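叠布小组 工作记录
2018-03-21 课程项目 Hladun,单臂抓布与展平 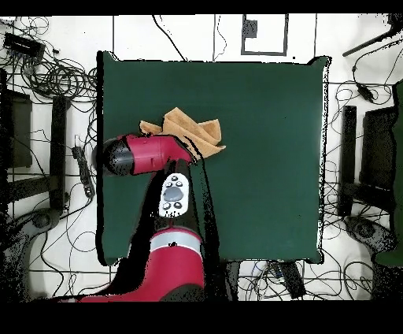 一、本次目标

1. 重做手眼标定,确认二月那组外参是否还能用。
2. 在绿色台面上跑通“揉皱布料—选抓点—提起—放下”的完整循环。
3. 记录失败类型,给下周的抓点评分函数提供依据。
展平动作暂不调,只保留原来的直线拖拽。

二、设置

台面为深绿色方台,布为棕黄色单块布,初始状态为随手揉皱后抛放。机械臂为红黑色那台,程序走 Corent 控制接口,末端速度上限设为默认值的 35%。上层状态机用上学期 Besham 的旧代码,只改了超时处理。
点云裁剪范围按台面四边各向内收 35 mm。原先不收边,台面边缘的碎点会混进布的聚类里,最高点经常选到桌沿上。收边之后此类误选没有再出现,代价是布角搭到桌沿时会被截掉一块,高度图上看是直边,容易误判成折痕。先这样用。

三、标定

旧外参直接投影,夹爪尖端与点云明显错位,偏向台面右侧。二月之后支架动过,旧值作废。
重新采样,姿态覆盖台面四角和中心两层高度。第一次求解残差偏大,查出有几组姿态的腕部转角太接近,旋转约束不足。补采腕部转角差大于 35 度的姿态后重新求解,残差降到可接受范围。结果已存入 Custau 的配置目录,旧文件改名保留,不要删。
注意:配置文件里四元数的顺序是 w 在前,状态机读入时按 w 在后解析。这次在读入处做了转换,没有改文件格式。谁要是另写读取脚本,自己核对一遍。

四、分割

按颜色分。台面绿与布的棕黄在色相上分得开,阈值很宽松也能用。问题在两处:
(1)布的褶皱深处偏暗,饱和度下降,掩膜上会出现小洞。用闭运算补,核不能太大,否则相邻两片翻起的布角会连成一片。
(2)机械臂外壳是红色,反光处色相会漂到布的区间里。臂停在台面上方时,掩膜里会多出一条长形区域。目前的处理是拍照前先退到等待位;另外用连杆模型把臂的点去掉,模型外扩 3 mm,臂边缘仍有零散的飞点残留。
飞点再加一级统计滤波。聚类后面积小于 300 像素的区域直接丢弃。单帧输入限制在 3,000 点以内,超过则体素降采样,否则法线估计拖慢整个循环。

五、抓取

抓点取布面局部最高点,夹爪张开方向垂直于该处脊线。脊线方向由邻域主成分给出。
观察到的失败:
a. 脊太矮,夹爪闭合后只擦过布面,没有夹住。
b. 夹住两层以上,提起后整块布团在一起,没有展开的趋势。
c. 腕部接近水平时,外壳先碰到布,把褶皱推平,最高点随之移位,后面的闭合落空。
d. 夹爪开合正常,但程序误报抓空。原因是布太薄,闭合宽度低于判定阈值。阈值改为与空夹宽度的差值比较,误报减少。
c 类最麻烦。试过把接近角限制为与台面成 90 度,也就是从正上方下去,碰布的情况少了,但台面靠外侧有一片区域逆解无解,规划直接返回失败。折中办法是优先竖直,失败后才放开倾角,倾角大的候选点在评分里扣分。扣多少还没定,现在的系数是拍脑袋填的。

六、放下与拖拽

提起高度 300 mm。再低则布的下沿拖在台面上,再高没有好处,摆动反而久。提起后加了静置时间,等摆幅收住再拍。
直线拖拽的方向取布面质心指向抓点的水平投影。布团成一团时质心与抓点几乎重合,方向不稳定,连续两帧给出的结果可能相反。临时加了下限:两点水平距离过小就放弃拖拽,改为原地放下重抓。

七、其他

急停复位后控制器有时不清轨迹缓存,恢复后会从上次中断处接着走。复位后务必先发一次清空指令,再确认当前位姿,然后才允许使能。该步骤已写进启动脚本,手动启动的人要自己做。
日志时间戳仍是主控机与视觉机各记各的,两边对不齐。分析 c 类失败时只能靠状态切换的先后顺序去凑。

八、待办

- 倾角扣分系数,用本次日志离线扫一遍再定。
- 裁剪边界处的布面点做标记,不参与脊线提取。
- 两台机器的时钟同步。
- 四元数顺序统一,改之前先查所有引用 Custau 配置的脚本。
- 换一块颜色更深的布,看分割阈值是否还成立。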